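Planner returns no path when both arms are enabled

hyusof
I updated Gedora and now the planner fails in 38 of my runs in simulation. With one arm only, it is fine. Did somebody change the collision margin?

ngaio_r
Yes, in August. The default is now 12 mm. Put it back to 6 and try again.

r.ormsby
I would not do this. A small margin only hides the problem. Check the start state of the arm which is not moving.

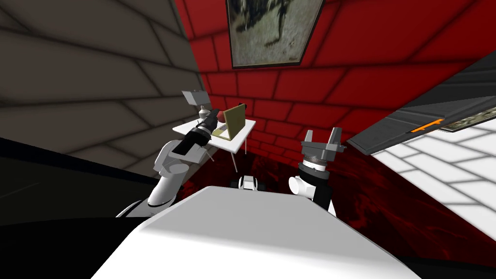

hyusof
My start state comes from the Waaka config, and I have now printed the joints for both arms. The margin made no difference, sorry Ngaio. What I do not understand is the idle side – the right gripper is open and points up, well away from the table, while the left one is at the red object. So why does the checker report a self-collision?

r.ormsby
Post the collision matrix, please.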